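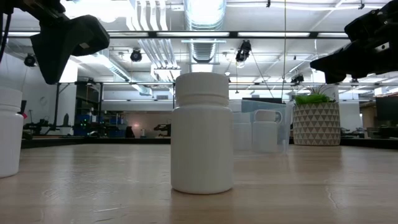

말린 콩과 토종 종자 나눔 사업 중간 보고

Cudedia 재단 지역생태 지원 담당자께

4월까지의 진행 상황을 정리해 보냅니다. 지난번에 드린 짧은 메모에서는 발아 시험이 막 시작되었다고만 적었는데, 그 사이에 쓸 이야기가 꽤 많아졌습니다. 결론부터 말씀드리면 종자 보관실은 제때 문을 열었고, 나눔 신청은 우리가 준비한 양을 넘어섰으며, 밭 쪽 일정은 조금 밀렸습니다. 잘된 일과 밀린 일을 순서대로 적겠습니다.

1. 수집과 선별

겨울 동안 Zommont 골짜기의 농가를 돌며 토종 콩과 팥, 수수, 상추, 아욱 씨앗을 모았습니다. 목표는 200점이었고 이 숫자를 채웠습니다! 그중 40점은 저희 목록에 한 번도 올라온 적이 없던 것들이라 선별하는 내내 다들 들떠 있었습니다. 특히 선비콩과 비슷하지만 배꼽 둘레의 무늬가 다른 콩이 들어왔는데, 농가에서는 그냥 '뒷밭콩'이라고 부르십니다. 같은 이름으로 전혀 다른 콩을 기르는 집도 있어서, 이름이 같다고 한데 묶지 않고 농가별로 따로 번호를 매겼습니다. 손이 더 가지만 나중에 심어 보면 차이가 드러날 것이라 기대하고 있습니다.

선별은 체로 한 번 치고 손으로 다시 고르는 방식으로 했습니다. 벌레 먹은 알, 쭈그러진 알, 깨진 알을 빼고 나면 양이 생각보다 많이 줄어드는 집이 있었습니다. 그런 종자는 나눔 목록에 올리지 않고 올해 증식포에서 먼저 불리기로 했습니다. 신청서에 적었던 것보다 증식 품목이 늘어난 까닭이 여기에 있습니다.

수집 기록지는 한 번 고쳤습니다. 처음 양식에는 심는 때와 거두는 때만 적게 되어 있었는데, 어르신들 말씀을 듣다 보니 어디에 쓰는 콩인지가 훨씬 풍성하게 나왔습니다. 메주를 쑤는 콩, 밥에 두는 콩, 떡고물로만 쓰는 팥이 집집마다 정해져 있었습니다. 그래서 쓰임새 칸을 크게 늘리고, 먼저 다녀온 집에도 전화를 드려 빈칸을 채웠습니다. 전화를 드리면 지난번에 깜빡한 씨앗이 더 있다며 다시 오라고 하시는 분이 많아, 기록을 보충하려다 종자가 늘어나는 반가운 일도 있었습니다.

2. 보관실

보관실은 Hashemi 회관 1층의 북쪽 방을 고쳐 썼습니다. 여름 볕이 들지 않는 방이라 처음부터 마음에 두고 있던 곳입니다. 창 틈을 막고 제습기를 들였고, 장기 보관분은 냉동, 나눔분은 냉장으로 나누었습니다. 냉장고는 2대를 들였습니다. 예산표에는 새 제품으로 잡혀 있었으나 상태 좋은 중고를 구할 수 있어 남은 금액을 밀폐 용기와 건조제 구입으로 돌리고자 합니다. 항목 변경 신청서는 따로 올렸으니 검토 부탁드립니다.

씨앗은 넣기 전에 얼마나 잘 말리느냐가 보관 기간을 좌우합니다. 콩은 겉이 바싹 마른 듯해도 속에 물기가 남아 있기 쉬워서, 건조제와 함께 두고 무게를 이틀 간격으로 재어 더 줄지 않을 때 봉했습니다. 급한 마음에 일찍 봉하고 싶은 날도 있었지만 끝까지 기다렸고, 그렇게 넣은 첫 묶음의 발아 시험 결과가 아주 좋게 나왔습니다.
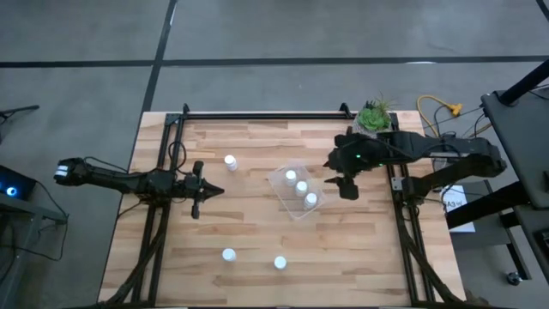

발아 시험은 젖은 종이 위에 씨앗을 올려 실온에서 두는 간단한 방법으로 하고 있습니다. 콩과 팥은 싹이 고르게 올라왔고, 수수도 기대 이상이었습니다. 문제는 아욱과 파 종류입니다. 오래 묵은 파씨는 거의 싹이 나지 않아 올해 안에 햇씨를 다시 구해야 합니다. 파씨는 수명이 짧다는 것을 알고는 있었지만 막상 조용한 종이를 며칠이고 들여다보는 일은 꽤 서운했습니다. 다행히 골짜기 윗마을에 해마다 파씨를 받는 댁이 있어, 꽃대가 익는 때에 맞추어 찾아뵙기로 약속을 잡아 두었습니다.

목록 관리는 Atix 프로그램으로 옮겼습니다. 종이 대장과 함께 쓰느라 한동안 일이 두 배였는데, 이제는 농가 이름이나 쓰임새로 바로 찾아볼 수 있어 문의 전화를 받을 때 무척 편합니다. 종이 대장도 없애지 않고 계속 적습니다. 보관실에 들어간 사람이 그 자리에서 날짜와 무게를 쓰고, 전산 입력은 한 달에 2번 몰아서 합니다.

3. 나눔과 교육

봄 나눔은 신청을 받자마자 콩 종류가 먼저 동났습니다. 텃밭을 처음 해 보는 분들의 신청이 많았고, 학교 텃밭과 마을 부엌에서도 연락이 왔습니다. 한 꾸러미에 들어가는 양을 조금씩 줄여 더 많은 분께 돌아가게 했습니다. 받은 분들께는 가을에 일부를 되돌려 주십사 부탁드렸는데, 의무로 정하지는 않았습니다. 작년에 소규모로 해 보았을 때도 편지와 함께 돌아온 씨앗이 적지 않았고, 그 편지들이 저희에게는 가장 큰 힘이 됩니다.

교육은 씨받기 기초와 콩 가꾸기 두 갈래로 열었습니다. 씨받기 기초 시간에는 제꽃가루받이를 하는 작물과 딴꽃가루받이를 하는 작물을 나누어 설명했습니다. 상추와 콩은 초보자도 도전할 만하지만 배추와 무는 이웃 밭까지 살펴야 한다는 대목에서 질문이 쏟아져 예정 시간을 한참 넘겼습니다. 다음 번에는 이 부분만 따로 떼어 한 차례를 더 열 생각입니다. 참가하신 분들이 가져오신 씨앗을 서로 바꾸는 자리도 즉석에서 생겼는데, 정말 즐거운 오후였습니다.

교재는 얇은 소책자로 만들고 있습니다. 글은 거의 끝났고 그림을 다듬는 중입니다. 어르신들이 쓰시는 말을 되도록 그대로 실으려다 보니 표준말 풀이를 어디까지 붙일지가 고민입니다. 우선은 본문에 그대로 두고 책 뒤에 낱말 풀이를 모으는 쪽으로 잡았습니다. 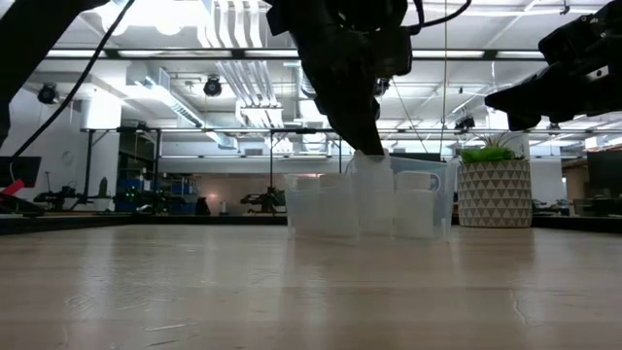 4. 증식포 일정

밀린 일은 증식포입니다. 3월에 비가 잦아 밭에 들어가지 못한 날이 많았고, 이랑을 만드는 일이 그만큼 늦어졌습니다. 콩은 아직 시간이 넉넉하지만 상추는 모종을 예정보다 오래 상자에서 키워야 했습니다. 지금은 옮겨심기를 마쳤고 뿌리도 잘 내린 듯합니다. 물 빠짐이 나쁜 아래쪽 밭은 올해 수수만 심고, 콩은 모두 위쪽으로 올리기로 계획을 바꾸었습니다.

품종 사이 거리를 두는 문제도 다시 따져 보았습니다. 증식 품목이 늘어 밭이 빠듯해졌기 때문에 키 큰 수수를 사이사이에 울타리처럼 세우고, 꽃 피는 때가 겹치지 않도록 심는 날을 어긋나게 잡았습니다. 비둘기 피해가 걱정되는 곳에는 직접 뿌리지 않고 모종을 길러 옮깁니다.

5. 예산과 앞으로의 일

지출은 대체로 계획 안에 있습니다. 인쇄비는 아직 쓰지 않았고, 교통비는 농가를 다시 찾은 횟수가 늘어 예상보다 빨리 줄고 있습니다. 여름 이후의 방문은 가까운 마을끼리 묶어 다니면 남은 금액으로 감당할 수 있습니다.

다음 보고 전까지 할 일은 이렇습니다.

파와 아욱 햇씨 확보
증식포 콩 파종과 생육 기록
소책자 인쇄
이름이 같은 콩의 꽃과 꼬투리 비교
가을 돌려받기 안내문 발송

꽃과 꼬투리 비교는 신청서에 없던 일이지만 꼭 해 보고 싶습니다. 뒷밭콩이라 불리는 콩들을 나란히 심어 두었으니, 꽃이 피는 7월에 담당자께서 밭에 한번 들러 주시면 참 좋겠습니다. 오전 10시 전에 오시면 꽃이 핀 모습을 시원할 때 둘러보실 수 있습니다. 영수증 사본과 종자 목록은 별도 파일로 보냅니다.

토종 종자 나눔 사업 실무팀 드림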